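Mununard 500 Batting Gloves – adult, pair

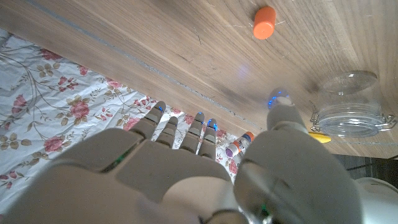 New for the season, in stock now. Proper baseball and softball batting glove, goatskin palm, stretchy back, wrist strap that stays put. We moved the strap tab to the outside after moans about the old one catching on the bat knob. Palm is cut in one piece, so no seam where you grip. Fingers are pre-curved and the back is in panels so it bends where your knuckles bend. Fit is snug. If your between sizes go up.

Sizes S, M, L, XL. Left and right sold together, no singles sorry. Colours: navy, red, plain white. White marks quickly, you've been warned.

Price 19 pounds the pair. Team packs of ten pairs, mixed sizes fine, email for a price. Printing of numbers on the strap is extra and adds a week, longer in September when all the clubs order at once.

Breaking in – wear them for a few rounds of tee work before a match. Don't soak them. Don't put them on the radiator, goatskin goes like cardboard. Wipe down with a damp cloth, hang by the strap, done. Machine washing will kill them and we wont replace them for that.

Inès Lefèvre, infielder, had the sample pairs all winter in the indoor nets: "Palm wore a bit thin under the little finger, rest of it fine. Better than my last ones, strap especially." We've since put a second layer under the little finger. All stock from Monday, May 29, 2023 has it. Older pairs are in the clearance bin at a lower price, same glove otherwise.

Returns – unworn, tags on, 28 days. Once they've got pine tar on them they're yours.

Stock code 608. Sliding mitts are a seperate page.

Related items
Zorkiris sliding mitt, left or right
Chow bat grip tape, 3 rolls
Zando fielding glove, 12 inch
Zando kit bag 1125
Mununard wrist bands, pair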